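Minutes of the Weekly Cell Meeting, Packing Handover Project

Place: Drurkbridge workshop, upper meeting room
Day and time: Wednesday, 9:30
Present: cell operators (both shifts), controls engineer, maintenance, safety representative, project lead
By phone: customer contact from Cleltport
Excused: purchasing
Minutes: controls engineer

1. Minutes of the last meeting

Accepted with one correction. In item 4 it was written that the spare finger pads are ordered. They were only requested at that time. The order is now placed and the supplier has confirmed it.

2. Report on the dropped box and the stop that came late

The operator of the early shift reported first. The cell was running the handover task, in which the one arm picks the box, turns it and offers it to the other arm. At cycle 143 the box slid in the fingers of the right arm during the turn. It fell on the table and then on the floor, outside of the marked area. No person was hurt. The operator was standing at the panel and not near the table.

The operator pressed the stop on the panel at once. The left arm stopped. The right arm did not stop at once, but finished its movement to the handover point and only then stood still. This is the part which worries everybody more than the box.

The controls engineer has read the log. The log shows two different things, and the meeting agreed to treat them separately:

a) The grip was lost. The force value of the right gripper went down during the turn and the program did not react to it. The check for lost grip is made only two times, after the pick and before the handover. Between these two points there is no check.

b) The stop button on the panel sends a program stop to both arms, and this is not the same as the emergency stop. On the right arm the program stop waits until the current movement is finished. This setting came with the Koo update and was not noticed when we accepted it. The emergency stop itself was tested after the event on both arms, and both arms stopped without delay.

The safety representative asked why the operator used the panel stop and not the emergency stop. The operator answered that the panel stop was closer and that in the training it was called "the stop". The safety representative considers this a fault of the training and of the label, and wants it written so in the minutes. There was no objection.

3. Why the grip was lost

There was a longer discussion and no full agreement.

Maintenance thinks the pads are the reason. The surface of the pads on the right arm feels more smooth than on the left arm. They were changed at different times and the date of the last change is missing in the maintenance book.

The controls engineer thinks the turn is too fast. The speed was raised from 71 percent to 100 percent after the last meeting, at the wish of the customer, and the drop happened in the first run with the new value. The contact from Cleltport said that they asked for a shorter cycle, but they did not ask for a particular speed. This is correct and the project lead apologized.

The second shift mentioned that the cardboard of the new delivery is a little softer at the ends. Maintenance will compare some boxes from the old and the new delivery. Until we have the result, it stays open.

It was agreed to change only one thing at a time, otherwise we will not learn which one was the reason. First the speed, then the pads.

4. Test run after the event

The test was made with the Gravik program in the version before the update. The doors were closed and the key was with the safety representative. For the test the box was empty. The wrist camera of the other arm was recording, and the operators went through the recording together in the meeting.

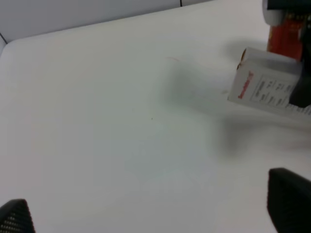
5. Decisions

The cell does not run in automatic mode until the points a) to d) are done.

a) The speed of the turn goes back to 71 percent. To be done today.
b) The program checks the grip during the whole movement with the box, not only at two points. If the grip is lost, both arms stop where they are.
c) The panel stop is set to immediate stop on both arms. After the change it is tested in the middle of a movement, three times for each arm, with a second person present.
d) The label on the panel is changed to "Program stop". The emergency stop gets its own large label at the height of the eyes.
e) Both shifts repeat the short training on the two kinds of stop. The safety representative prepares it and keeps the list with signatures.
f) The marked area on the floor is made wider on the side where the box fell.

6. Endurance run

The run of 2750 cycles which was planned for July is moved. The customer contact from Cleltport is not happy with it but accepts, and asks for a new date in writing before the end of the week. The project lead will send it after point c) is tested. If another box is dropped in the endurance run, the count starts again from zero.

7. Other matters

Maintenance asks that every pad change is written in the book, also when it is done quickly between two shifts.

The lamp above the cell door is still not repaired. It stays on the list.

Next meeting: next Wednesday, same time and same room. The meeting was closed at 10:40.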